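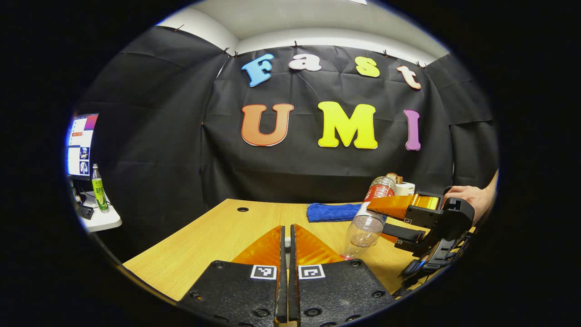

先週の木曜、久しぶりに電車を乗り継いで、ロボットの公開デーに行ってきました。場所はポルトコム(Poltcombe)という小さな研究施設です。前に一度申し込んだものの抽選に外れてしまい、今回はようやく当たったので、朝から妙にそわそわして、お弁当まで作って出かけました(結局、食べたのは帰りの駅のベンチでしたが)。

受付で検温をして、消毒をして、名札をもらって、といういつもの流れのあと、一組30分の入れ替え制で順番に部屋へ案内されます。待っているあいだに廊下のパネルを読んでいたら、昔ここで作っていたティリー(Tilley)という搬送ロボットの写真があって、これがまた愛嬌のある顔なんです。ずっと眺めていたら、後ろの親子連れに先に入ってもらうことになりました。

お目当ては、手持ち式のグリッパーを使った実演でした。ロボットアームに直接教えこむのではなくて、まず人間がグリッパーを手に持って、物をつかんだり置いたりしてみせる。その動きをカメラで記録して、ロボットの学習に使うのだそうです。黒い幕に色とりどりの切り文字で「Fast UMI」と貼ってあって、学園祭の教室を思い出してしまいました。こういう手作り感に私はめっぽう弱いのです。

グリッパーは左右の手に一つずつ持ちます。黒い指の内側にオレンジ色のパッドがついていて、指には白黒の四角いマーカーも。題材は赤いラベルの透明なボトルで、テーブルには畳んだ青いタオルもありました。ボトルなんて毎日何も考えずに持っているのに、斜めになったのを指二本の道具で相手にするとなると、途端に難しそうに見えてくるから不思議です。

説明してくださったのはエルシー・ブライトさんという方で、早口なのに少しも置いていかれない、気持ちのいい話し方をされます。同じ動作を一日に100回ほど記録することもあるそうで、「最後のほうは夢に出ます」と笑っていました。28回目あたりで一度飽きて、50回を過ぎるとまた楽しくなってくるとか。編み物をする私には、その感じ、とてもよくわかります!

そのあと、希望者は体験もさせてもらえました。もちろん手を挙げましたとも。持ってみると思ったより手首に力が入って、ボトルを起こそうとしては逃げられ、また起こそうとしては逃げられ。隣の小学生の男の子のほうがずっと上手で、「ゆっくり閉じるといいよ」と教えてくれました。先生が二人いたようなものです。言われたとおりにゆっくり指を閉じたら、今度はちゃんとつかめて、思わず「おお」と声が出ました。

質問の時間には、失敗した動きも役に立つのですか、と聞いてみました。使い道はあるけれど、まずは落ち着いた上手な動きをたくさん集めたい、とのお返事。私の分は、たぶん、そっと外されたのではないかと思います。それはそれで仕方がない。

別の部屋ではタウヒリ(Tawhiri)という送風の装置も見られるはずだったのですが、こちらは調整中でお休み。残念でしたが、次の公開のときにはぜひ見たいです。帰りに売店でヴァーキッツ(Virkitz)という紙工作のキットを買いました。指が二本、ぱくぱく動くだけの単純なものです。甥っ子へのおみやげのつもりだったのに、夕飯のあとにちょっとだけ、と開けたら最後、のりが乾くのを待ちながらこの記事を書いています。甥っ子の分はもう一つ買い直さないといけませんね。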